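How to Keep Score at a Basketball Game Without Losing Your Mind

Posted 15 November 2018

Sooner or later, if you sit close enough to the floor at a rec league game, somebody will hand you a pencil. I was handed mine in the Dekbridge winter league, where the previous scorer had moved to Perkberg and was, I was told, much happier. I have since filled in more sheets than I care to think about, and the method below is the one that gets me home on speaking terms with both benches.

What you need

A running score sheet, two pencils, a pen in a second color and a flat place to write. Skip the phone apps until you can do it on paper. The Onditz scorebook is the one our league buys, and its foul boxes are sized for ants, so sharpen the pencils.
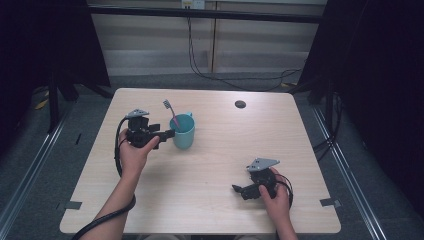 Table, mug, hands at work.

Step 1. Get the rosters early

Ask each coach for names and numbers ten minutes before tip-off. You will get them two minutes before tip-off. Write the players in number order, lowest first, whatever order the coach reads them in. When the referee turns to you and signals 31, you want your eye to drop to the bottom of the list without a search party.

Mark the five starters with a small x in the first column. Check the numbers against the actual shirts during warmups. I once had an Abubakari down as 11 for a whole half while he played in 6, and his mother corrected me from the third row.

Step 2. Score the basket twice

Every made shot goes in two places: next to the player's name, and on the running total. A two is a 2, a three is a 3 with a circle around it. Free throws are empty circles you draw when the foul is called and fill in if the shot drops.

Do the running total first. Players will forgive you for shorting them a basket. Teams won't. 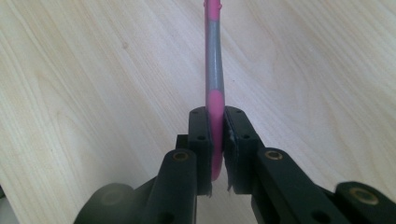

A firm grip, over pale wood grain.

Step 3. Fouls

Wait for the referee to face you. Write P1, P2 and so on beside the player, then slash the next number in the team foul row. Say the count out loud to whoever runs the clock. If a player reaches his limit, tell the official right away, in a calm voice, and prepare to be looked at as though you committed the foul yourself.

Step 4. Time-outs and the arrow

Write the minute of each time-out in the box. Coaches who can't remember their own anniversary will swear they have one left, and "second half, 4:12" ends the conversation sooner than "I'm pretty sure."

Flip the possession arrow only after the throw-in is finished. At halftime, remember that the teams switch baskets and the arrow has to turn around too. I have gotten this wrong in front of both benches.
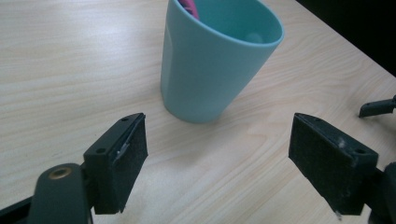 Light blue cup on the tabletop.

Step 5. Close the book

At the end of each period, add up the player columns and compare them with the running total. If they disagree, fix it before play starts again, while people still remember who hit what. Switch to the colored pen for the second half so you can tell the halves apart later.

After the final whistle, draw a heavy line under the last point, write the score in words as well as numbers, and get the referee to sign. Our sheets are due at the league office by the next evening. The January ones tend to arrive damp.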